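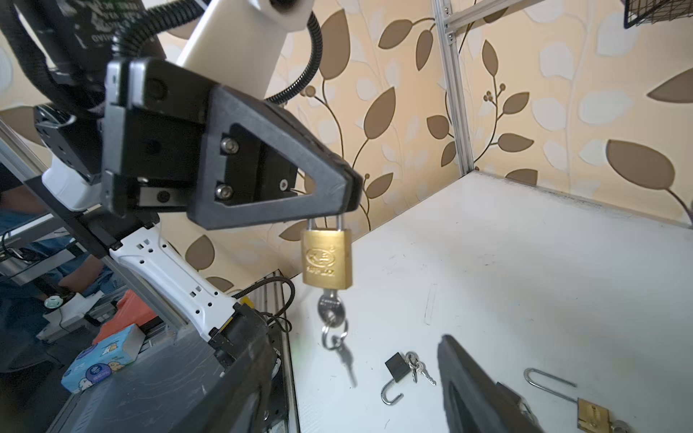
Print this page | E-mail to a colleague
Search this unit... Go

Week 7 — Locks, keys and who gets let in

Hi all. I've cut this one down a fair bit after last year's went to 10 pages. Salma Soliman takes the tute, so send her your questions first.

My favourite part of the local history stuff is the Salem boarding house (we'll do the Gralton one in April). The landlady kept every key on her own belt, lodgers had to knock, and the rent book shows four people fined for coming in late! Think about what a lock does to a household — who holds the key, who has to ask, who gets a copy made on the sly.

A pin tumbler works on height. The right key lifts each pin to the shear line and the plug turns. A warded lock just has bits of metal in the way of the wrong key, so a filed-down skeleton key often gets past the lot.
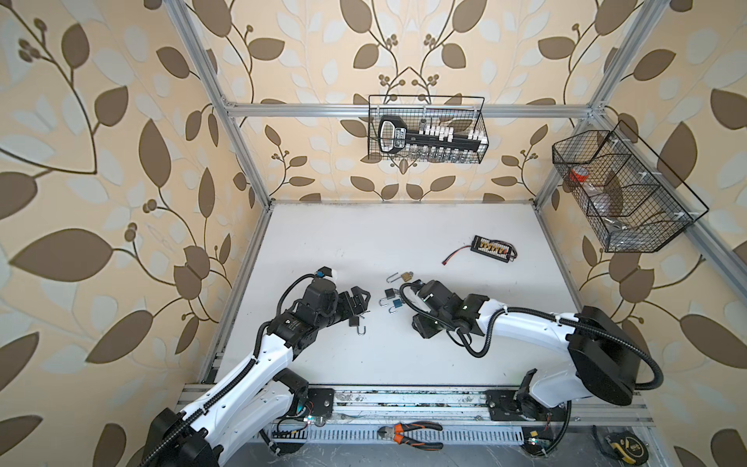
Before the tute

Read Berrada, chapter 4 (skip the patent tables, they're a slog). Then write half a page on a door you weren't allowed through as a kid. Mine was Nan's good lounge room, and I'm still a bit cross about it.

E-mail this page | Print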